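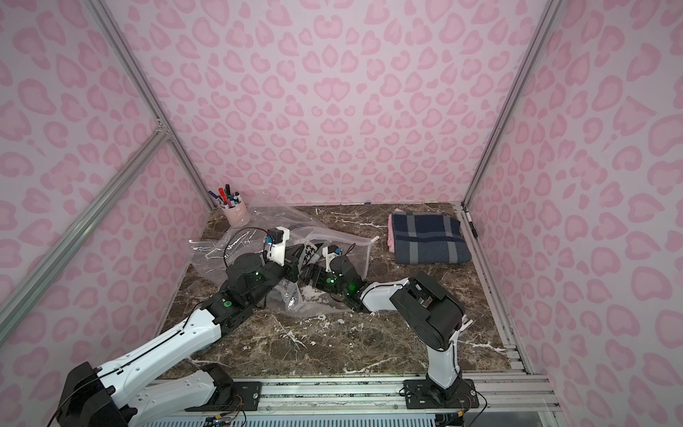

Fadime Ersoy: The quoted price does not include on-site calibration, and prospective buyers should confirm this in writing before they sign.

Forums Products Services Members Search

Forums > Equipment Reviews > Tabletop Systems > Stasard two-arm kit, trial report

skundham_lab wrote:
Thank you for the correction. Our department is reviewing the Stasard kit under a trial agreement with the reseller, Grurkance. The work under review is bag handling: two grippers brought together over a clear plastic bag on the bench floor. Each arm carries its own wrist camera. We recorded 100 attempts in September and will submit our findings to the purchasing office. Comments from current owners are requested.

ekinci_support wrote:
Ekinci services these kits under contract. The base package includes 6 hours of remote help. Calibration is a separate line item at $1233. It was listed on page two of the quotation, and we do not agree that it was concealed.

Fadime Ersoy wrote:
I did not say concealed. I said it was not included. Our office approved a figure of $3000 and then had to return for a second approval, which delayed the work by nearly a month.

northbench wrote:
Clear plastic is a poor choice for a purchase review. Creases throw reflections, and the results will reflect your lighting as much as the kit. I would recommend folded cloth for the first round.

skundham_lab wrote:
We respectfully disagree. Bags are what our packing staff handle, and a folded blanket is already on the same bench for comparison. The lighting concern is noted and will be entered in the report.

northbench wrote:
Then please publish both sets of results — the cloth figures alone would flatter any vendor. I would also ask how the cables held up. Ours near the base plates needed to be tied back before we were permitted to run the arms unattended.

ekinci_support wrote:
Cable ties and routing clips are supplied on request at no charge. Please cite the order number.

Fadime Ersoy wrote:
They should be in the box.

14 comments 3 shares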